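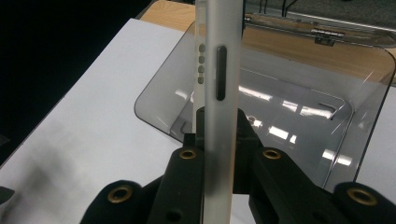 Grip first, then lift: our new house rules for hand-held grippers

Tags: Robotics | Good practice | Workshop news

15/10/2022, by the Wosberg bench team

I've been promising a proper set of rules since May, and they're finally up on the wall. The Notach project has 2,730 recorded picks so far, and when I went back through them I had to bin 249. Ouch! Most of those were down to us and our habits – sloppy starts, fingers in view, that sort of thing.

So, the short version. Take hold of a phone by its edges and keep the jaws off the buttons. If it has a soft case, leave the case on and write that in the log (I forget this constantly). Close the gripper gently and wait a moment before you lift. Anything with a shiny lid gets moved if the ceiling lights are bouncing off it, unless glare is what you're testing.

Check the brass inserts for looseness every 200 picks. And please take a break after 30 minutes, even if you feel fine, as my wrist has opinions about this.

The Toprak lot are trying the same rules next door, and I'll put both sets of notes in the Purkia folder once they've had a proper go. Shout if something's daft.

Comments

benchmouse: Does the 30 minutes include setting up? Asking for my thumbs.

Wosberg bench team: No, just gripping time.

tilly_k: Could we have the case rule in bigger letters? I missed it twice.

oldsolder: Every 200 seems a lot of checking, but I'll give it a go.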